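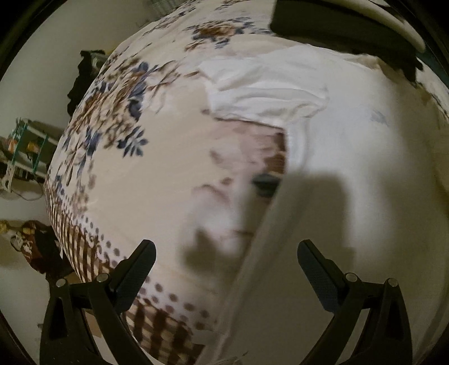 Trefor Powell had told her that you fold from the middle and work out to the corners, and Sioned had said yes, all right, and gone on folding the way she always did.

He was on the landing with a box of books. It was his third trip up. The house on Lallow Street had 11 stairs with a turn in them, and he stopped at the turn every time.

"Is that one going?" he said.

"Which?"

"The sheet. With the flowers on."

She looked at it. Cream, brown and blue flowers, dots along the border. Her mother had bought it at Pritchard's in the May before the shop closed, and it had been on the back bedroom bed ever since, for aunts mostly.

"It's staying until last," she said. "I need somewhere to put things."

She had a white thing of her mother's laid out on it, and she did the sleeves again. It would not go flat. She had filled four bags since breakfast – two for the charity shop, one for her cousin, one she had not decided about. The undecided bag was the heaviest.

Trefor put the box down and read what was written on the side. It said KITCHEN.

"These are books," he said.

"I ran out of boxes."

He sat on the top stair. He was 68 and had lived next door for most of it, and he had carried her mother's shopping in for the last six years without being asked. He had a key. Sioned had meant to ask for it back that morning and had made him a cup of tea instead.

"She had me help her turn that mattress," he said. "Twice a year. She'd strip it and have the sheet back on before I'd got my breath."

"Did she fold from the middle?"

He thought about it. "No," he said. "She did it like you."

Sioned picked up the white thing, which was as folded as it was going to be, and put it in the undecided bag. Then she went to help him with the box, and they took it back down to the kitchen, where there was still some room by the door.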